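Speaker notes: "What we learned from opening the lab door"
Slot is 20 minutes plus questions. Slides in the shared folder, clicker in the grey pouch.

Opening (slide 1)
Say hello, say where we are from. Pendus is the small group upstairs from the machine shop at Charbonneau. We work on two-armed kitchen tasks. Our open day was in January and this talk is about how we ran it and what we would change.
Ask for a show of hands: who has run a public demo? Who has had one stop halfway through?

The day itself (slide 2)
Doors at 10 a.m., closed at 4 p.m. We had 468 visitors through, far more than the room was set up for. School groups in the morning, families after lunch. Most people stayed for one full run and then asked if they could drive it.
We kept groups behind a rope line. Mention that the rope was too far back in the morning and we moved it at noon.

Choosing the task (slide 3)
We had 3 tasks ready and ended up showing mostly one, the drawer. Stacking was more impressive to us and less interesting to everyone else. People understand a drawer. They know what it should look like when it goes right, and they lean in when the gripper gets near the handle.
Pause here. Let them look at the slide before going on. 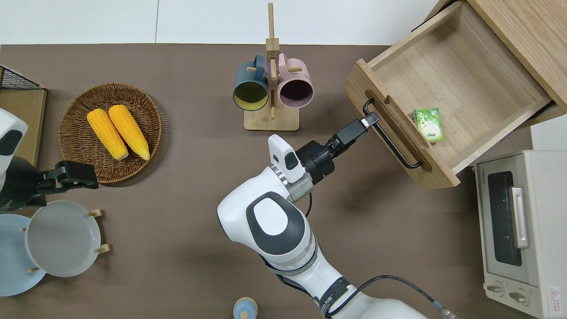
The other point about drawers is that they are forgiving in one direction only. Pull a bit crooked and you still get there, as long as the grip holds. Close one crooked and it binds. We had more trouble closing than opening all day, and visitors noticed before we did. One kid told us to push in the middle. Fair comment.
Speed: slow it down for the public. We ran at demo speed, well below what we use in testing, and still had people step back the first time an arm moved.

Things that went wrong (slide 4)
Seven stops over the day. Go through them quickly, don't read the whole list. Most were ours: somebody bumped the table, somebody started the wrong program. One was a fault in Starik, our scheduling software, and that took the longest to clear.
Be straight about this part. People in the room will be planning their own.

Cost (slide 5)
Total was $3695, with printing and extra insurance the biggest lines. Staff time is not in that number. If asked, say we didn't track it and should have.

What we'd change (slide 6)
Smaller groups, booked ahead. A second screen, so the back row can see the gripper. Somebody whose only job is talking, so the operator can keep their eyes on the arms. Call the stops out loud when they happen. Silence makes people think something is broken.
Mustard, the outreach program down the hall, has offered to lend us their booking page for next year.

Close (slide 7)
Thanks to the shop for the use of their hallway. Contact address is on the slide. Leave it up during questions.

If there's time: the short clip with sound. Check the volume first.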